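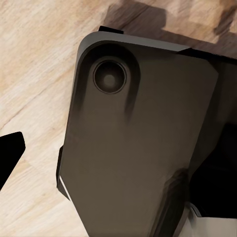
# Gripper cell planning

**Gripper cell planning** is the work of choosing, pricing and scheduling the equipment for a robot cell that picks things up and puts them down. It covers the arm, the gripper, the table or fixture under it, the software and all the small parts that hold these together. Much of it can now be done in simulation before any money is spent, and that has made it one of the most enjoyable parts of starting an automation project.

## Overview

A plan usually begins with the object to be handled and works backward. The size and weight of the object set the gripper, the gripper sets the load on the arm, and the arm sets the base, the power supply and the floor space. Buyers who start with the arm often end up with a fine machine and too little payload left once the gripper, bracket and cables are bolted on.

The gripper deserves far more attention than its share of the price suggests. Its housing takes up room close to the work, and a bulky one can bump a tray wall or block a camera's view of the fingers. Close-range rendered views are a great help with this. A gray gripper housing set against a pale wood surface, with a black finger across the gap, gives a planner a feel for clearance that a table of dimensions rarely does.

## Simulation before purchase

In a simulated cell, the planner loads models of the equipment and runs the intended task many times over. The Gasdale method, named for the training workshop where it was first taught, asks for 100 simulated picks with each gripper under consideration before a quote is requested. Failed picks are sorted by cause: reach, grip, collision or vision.

Simulation is very good at answering questions of reach and fit. It is weaker on friction, worn finger pads and cable drag, so most plans keep some money back for trials on real hardware. Many suppliers will lend a gripper for this purpose - it is always worth asking.

## Budgeting

A cell budget is normally split under these headings:

- **Arm and controller.** The largest single item in most small cells.
- **Gripper and fingers.** Includes the adapter plate, spare fingers and pads. Custom fingers are listed on their own line.
- **Table, mounts and fixtures.** Often left out of a first draft.
- **Sensing.** Cameras, lights, brackets and the computer that reads them.
- **Safety.** Risk review, guarding, scanners and stop buttons.
- **Integration and training.** Staff time counts here, including time lost from other jobs.
- **Spares and service.**

The Purves sheet, a one-page budget form popular with school labs and small shops, adds a column for lead time beside each price. This simple change shows at a glance which part will hold up the whole job. A low-cost adapter plate with an 18-week wait can delay a cell longer than the arm does.

## Choosing between grippers

Stroke, grip force, weight, finger mounting and communication type are the usual points of comparison. Two-finger parallel models are a common first purchase. They handle a wide range of boxes and blocks, and their fingers can be changed as the work changes.

The Skarska line is sold as separate housings and fingers, and the Trillix line comes as a complete kit with the arm plate included. Separate parts suit a team that expects to try many finger shapes. A kit suits a first cell wonderfully well, as there is less to match up and only one order to track.

## Scheduling

Orders are commonly placed in 2 rounds. Long-lead items go first, and fingers, fixtures and brackets follow once the simulated layout has settled. Service costs are usually planned over five years, with finger pads entered as a yearly supply item.

## See also

- End effector
- Payload
- Offline programming
- Total cost of ownership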